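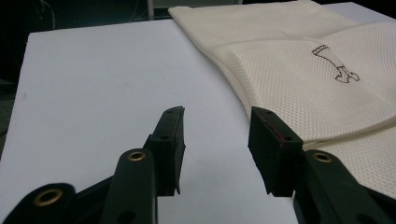
Figure 2. Gripper fingers at the edge of the mesh.

Section 2: Soft things, starting with the mesh bag

Okay, if you got through the cup and the sponge you already know how the Dollden gripper feels in your hand, and you're probably thinking laundry can't be that much harder. I thought so too! Cloth is where I spent most of my spring. A cup stays the same shape when you bump it. A mesh bag has a new shape every time you breathe near it, and the arm has to work out where the edge went before it can do anything useful.

I start people on a mesh laundry bag instead of a shirt, mostly because it's one layer you can see the weave of, it's light, and it springs back a bit after you let go (a worn T-shirt just lies there and sulks). Pale mesh on a pale table is a mean test for the camera, I know. Real laundry rooms are full of white on white, so I'd like the trouble up front.

Before you start

Have the section 1 checks done, and the Zepeda recorder open on your laptop with a new session named. Clear the table down to the bag. Turn off any fan. I lost a whole afternoon to a ceiling fan once, and every single clip had the cloth creeping while I was trying to pinch it.

Recording a fold

1. Drop the bag on the table from elbow height and leave it how it lands. Don't smooth it. I mean it, your hands will want to.

2. Hold the gripper with the fingers pointing away from you and squeeze the trigger twice, slowly. Both fingers should move together. If one lags, go back to "Sticky linkage" in section 1.

3. Press Record in Zepeda and hold still for 10 seconds. It feels like forever, but the tracker needs it to settle.

4. Come in low from the side with the fingers open. Put one finger next to the hem and slide the other one under.

5. Close gently until the hem stops slipping. You want a pinch, and a hard squeeze will only leave you with a wad of mesh.

6. Lift, carry the edge across to the far side, lower it and let go. Back the gripper straight out before you raise it, or you'll drag the top layer along with you.

7. Press Stop, mark the clip Good or Missed, and go again from step 1.

Note: keep your missed clips. I used to delete mine and I wish I hadn't. The arm learns a lot less from a pile of perfect folds than you'd expect, and at some point it has to find out what to do after a bad grab.
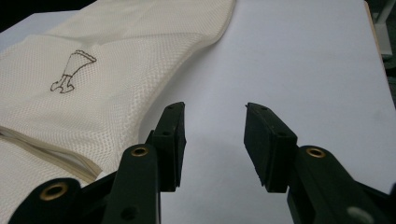
The hem is the part to aim for, by the way. It's thicker than the rest and it holds its line, so the fingers have something to close on. Out in the middle of the mesh you can get a grip, sure, but you'll pick up both layers about as often as one, and then the fold goes crooked and you're stuck pulling it apart.

Caution: watch for loose threads and zipper pulls near the finger joints. Don't pick them out with the trigger half closed. Open it all the way, set the gripper down, then use tweezers.

Caution: when you move on to the Hestden arm, stay out of its reach while it plays back a fold, even at low speed. Keep the stop button on your side of the table.

So can it do laundry yet?

I get this email a lot, so I'm putting my answer in the manual. After 654 recorded folds, our arm can take one mesh bag off the table and fold it over once, and it does that well enough that I'd leave it running while I make coffee. Two bags tangled together? No. A fitted sheet? Please. It's also slow - I can fold the bag, put it on the shelf and be back in my chair before the arm has finished looking for the hem.

Still, I'm more hopeful than I was last year. The grab itself used to be the weak spot, and now it's mostly the letting go, when the cloth hangs on one finger and follows it home. Jackson-simple fixes like backing out flat (step 6) helped more than any new software did. If you find a better release, send me the clips, good and missed both. I'm redoing this section in September and the Trimier user pages will have the new version.

Jamie Bramwell
Last changed August 14, 2018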